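Getting Books and School Bags Back in Shape for the New Term

Jan 15, 2020

The homework room at Thepsuriya House opened again this week, and most of what came through the door on the first afternoon was in a school bag that had not been emptied since November. We spent the session at the tables taking things out, deciding what stays, and packing again. Several parents asked us to write down how we do it, so the notes are below.

Everything comes out before anything goes back. That includes the front pocket and the small inside one where coins and eraser crumbs collect. Turn the bag upside down over a trash can, shake it, then wipe the lining with a damp cloth and leave it open while you sort. Don't put the bag in a washing machine if it has a stiff back panel. Tassanee Phromma tried it with her son's and the panel came out bent.

Sort into school things, reading for fun, and things that belong to somebody else. The last pile is always bigger than people expect. Library books go straight to the desk by the front door, and Kamol Mahawong checks them in on the spot, late or not. There are no fines this month.

Comics count as reading. We get this question every term. A child who reads the same comic book over and over is still reading, and we would like to see one or two of them in the bag along with the textbooks. Comics do get bent at the corners faster than anything else, so lay them flat and keep them together.
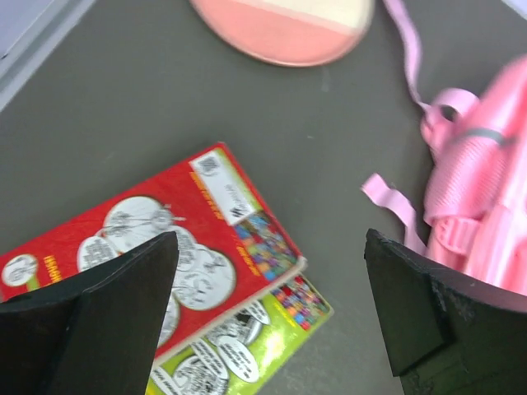 Comic books out on the table, the red one on top.

If you want the comics to last, slide them into a plain folder before they go in the bag. The cheap kind with a flap works fine. Put the folder against the back panel where it can't curl. Names go inside the front cover in pencil, so the book can be passed along later.

Thick paperbacks need a different kind of care. A big one that gets read a lot will start to come apart in sections, and the cover usually tears at the corners first. Look at the page edges with the book closed. If you see gaps running the length of the block, the glue is giving up in those places and the book should come to the mending table before it goes back in a bag. A torn corner by itself can wait, but don't put ordinary clear tape on it. It yellows and pulls the print off when somebody tries to remove it.

When you repack, the heavy books go in first, spines down, closest to the child's back. The pencil case goes in last, near the top. We see a lot of pencil cases at the very bottom under the dictionaries, and the pencils inside are usually broken. Check that the zippers run all the way around. A sticky one can be fixed by rubbing a plain candle along the teeth – wipe off the extra wax or it will end up on the books. If the bag has a reflective stripe, clean that too. It's dark by the time the late group walks home, and a muddy stripe doesn't show up well. 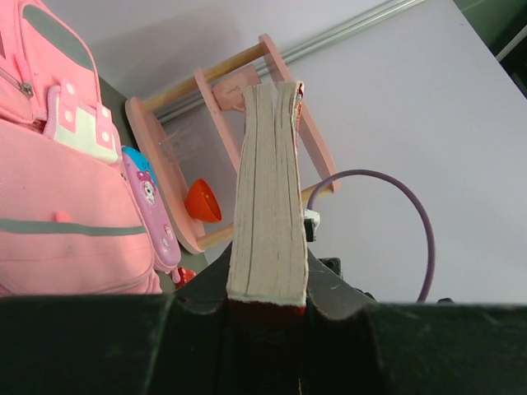 The mending table

Siriporn Luangrath will be at the mending table every afternoon we are open, through the end of the month. She can reglue loose sections, patch torn corners and put a new spine on a paperback if most of the old cover is there. Leave the book with a slip of paper giving the child's name and a phone number. Most repairs take 2 days because the glue has to sit under a weight. Please limit it to 5 books per family until the first batch is done.

She is short of bone folders and wide paintbrushes. If you have either at home and don't use them, there is a box under the table. We have plenty of glue.

The book swap shelf

The swap shelf has moved to the wall across from the kitchen door. Teodoro Arrieta went through it over the break and logged 523 books, comics included. Take one and leave one if you can. If you can't, take one anyway. We are low on chapter books for younger readers and have more than enough atlases.

Bags to give away

Outgrown school bags are welcome if the straps hold and the main zipper closes. Empty them completely, please. Paweena Sukprasert is collecting them in the coat room and will set them out for families to choose from at the end of the month. Bags with a broken zipper or a torn strap can still be dropped off, but mark them with a piece of masking tape so they go in the repair bin.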